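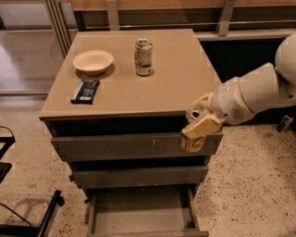
How much can a three-drawer cabinet on casters hold in a small office? Enough for one person's desk supplies, files and lunch things, if each drawer is kept to one use.

April 2021 — Office furniture supplier Keskinen has opened a refurbished storage section at its Pambridge showroom. The section has 170 used drawer cabinets, with prices starting at 60 dollars.

The cabinets come from offices that have closed or moved. Staff at the Pambridge workshop empty every drawer, check the runners and wipe down the tops and fronts. Light scuffs on the drawer fronts are left as they are. Cabinets with deeper damage are taken apart for parts.

Buyers are welcome to open the drawers and try the cabinets before they pay. Small items such as bowls, drink cans and boxes can be set on top to see how much room is left for work.

Delivery is free within 27 miles of the showroom. Orders for the Lovlow area go out on Thursdays — larger orders may need a second trip. Keskinen will also take back old cabinets in working order.

The showroom is at 38 Hosutau Road, Pambridge. Parking is behind the building.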